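Grurkuneck Bill Tracker

Version 2, released Jul 12, 2022

Summary

Grurkuneck is a table of bills filed in the Sustthorpe legislature, one row per bill. Text and status come from the clerk's public docket. Resolutions that only honor a person or group are left out.

Fields

bill_id: chamber letter plus number, as filed
title: short title at first reading
topic: one of 14 codes, listed in topics.txt
sponsor_party: party of the chief sponsor on the filing date
committee: first committee of referral, blank if none
status: one of 9 values, from prefiled to signed
last_action: date of the newest docket entry
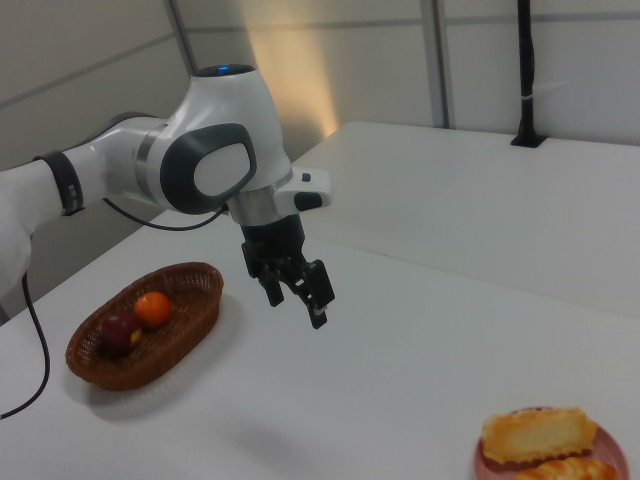
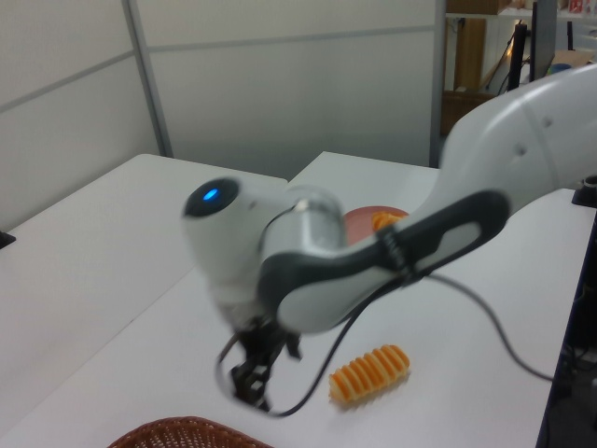

Known problems

Bills carried over from the January session keep their old number, so bill_id is unique only within a session. Join on session and bill_id together.

Substitute bills overwrite the title. The original is kept for 11 committees; the rest do not post it.

Topic codes were assigned by keyword with the Zimex tagger, then checked by hand. Tax and budget bills are often confused.

Updates

The Srithong mirror is rebuilt nightly while the legislature is sitting. Corrections go in errata.txt, with the bill number and a docket link.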